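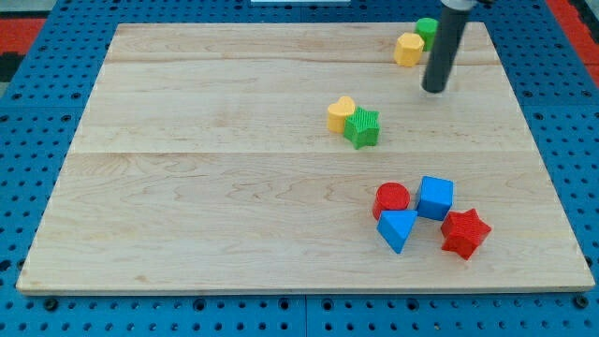

Woodwork and Making > Boards, Boxes and Small Projects

Three-plank maple board - oil it or leave it bare?

larkach_lil
I glued up a board from three wide planks for my grandson to play on, and I'm dithering over the finish. It's a lovely pale maple with wavy grain, and the lower plank has a slightly darker band in it that I've grown very fond of. The little shapes that go on it are plastic - heart, star, cube, cylinder and so on - with that ribby feel the printed ones have. I've sanded to 400 and now I daren't touch it. Would oil turn it yellow?

benchdog16
Lovely job, and the seams are nice and faint, so well done on the glue-up. I'd leave it bare. Every oil I've tried has warmed maple up more than I wanted, and you'd lose the contrast with that band.

Moen
Have to disagree, I'm afraid. Bare maple and small sticky hands is a sad combination, and jam gets into everything in our house. A water-based varnish keeps it pale. Two thin coats, a light rub down between, and leave it until Friday before anyone plays on it.

wavley_shed
I'm with Moen on the varnish, but I'd stop at 240 next time, 400 is finer than it needs. Are the shapes going to have recesses cut for them, or do they just sit on top?

larkach_lil
Just on top! I did think about cutting recesses, but he likes sorting them into little gangs, reds with blues one day and something else the next, and I'd hate to boss him about. The heart and the star usually end up together.

benchdog16
Quite right too. I still say bare, mind - a damp cloth and a quick sand every December has done ours for years.

Moen
Try both on an offcut, Lil, and let us know which you like.

Last updated: 6 days ago
Filed under: maple, finishing, toys
We use cookies to keep you signed in. Accept or manage settings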